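Move-out walkthrough checklist, Hudcombe Street duplex, with my comments

I've rented out the downstairs half of my duplex for a good while now, and this is the list I carry when somebody moves out. People on the Bostora landlords' board keep asking me for it, so I typed it up with the notes I scribble in the margins. Use whatever helps! My place is old and a little crooked, so some of this won't fit yours.

FRONT DOOR AND ENTRY

Deadbolt turns freely, key comes out clean: OK
Door closes without a shoulder: Needs work
Porch light: OK
Mailbox key returned: OK, both copies

The door swells every summer and I plane it every fall, and then in January there's a gap you could mail a letter through. I've stopped planing so much off. This time I'm only taking down the latch side, up near the top where the paint is rubbed through. If you've got a wood door, close a strip of paper in it at a few spots and tug. Wherever the paper grabs hard, that's your high spot.

LIVING ROOM

Windows open, stay open, and lock: One sash cord broken
Outlets tested with the plug-in tester: OK
Smoke alarm, test button: OK
Smoke alarm, date on the back: Replace this year
Nail holes: Normal wear

Please, please look at the date on the back of the alarm. For years I just pushed the button, heard the shriek and walked away happy. The sensor gets old even when the horn still works (mine had gone yellow as a tooth). The sash cord is on me, that window has been grumpy since I bought the place. I don't charge for nail holes unless somebody has hung a canoe.

KITCHEN

Stove, all burners light: OK
Anti-tip bracket on stove: OK
Under sink, dry to the touch: Damp at the back left
Outlet by sink trips and resets: OK
Fridge gasket: Crumbs, but seals fine
Range hood filter: Wash

I put a dry paper towel flat under the trap, ran the water for as long as it took to drink a coffee, and came back to one wet corner. So it's the slip nut on the Gondau faucet side and I can do that by hand. If you see swelling in the cabinet floor, press on it with your thumb. Mine is still firm, which made my morning.

The hood filter goes in the sink with hot water and dish soap. Don't send it through the dishwasher if it's aluminum, it comes out gray and chalky and you'll be mad at yourself.

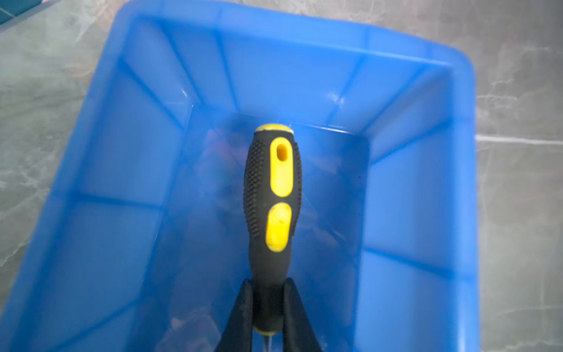

BATHROOM

Toilet rocks when pushed side to side: A little
Fan pulls a square of toilet paper: OK
Caulk at tub: Redo the long edge
Hot water at tap, not scalding: OK

A toilet that rocks a little will turn into a toilet that leaks a lot. I slide plastic shims in from the front, snug the bolts a bit at a time going back and forth, and quit as soon as it sits still. Go too far and you crack the bowl, ask me how I know! For the caulk, I fill the tub with water first so it's sitting low and the joint is open, then let it cure before I drain it. My old neighbor over on Wattimena Court thinks that's fussy, but her caulk splits every year.

BASEMENT AND UTILITIES

Water meter reading: 2,248
Electric meter reading: 3,365
Main water shutoff turns: Stiff, but it turns
Dryer vent clear to outside: Lint at the flap
Handrail solid: OK
Clearance around water heater: OK now

Write the meter readings down while you're standing there, before you go back upstairs and get distracted by a doorbell. I had a long back-and-forth over a water bill once and all I had was "I think it started with a two." Now they go on the sheet and the tenant initials next to them.

I work the shutoff every time somebody leaves. If it's going to seize or drip, I want it to happen when the house is empty and the hardware store is open. The dryer flap I clean from outside with a bottle brush, standing in the hydrangeas.

OUTSIDE

Gutters: Not checked, raining
Steps and rail: OK
Hose bib off for winter: Do in October
Trash carts, 2: Both here, one missing a lid

I'll get to the gutters when it dries out. The city swaps out broken carts for free here, you just have to call and then leave it at the curb with a note taped on.

STILL TO DO BEFORE THE NEXT LEASE

Plane door, latch side
New sash cord
New smoke alarm
Slip nut under sink, then the paper towel test again
Shim toilet
Recaulk tub
Cart lid
Gutters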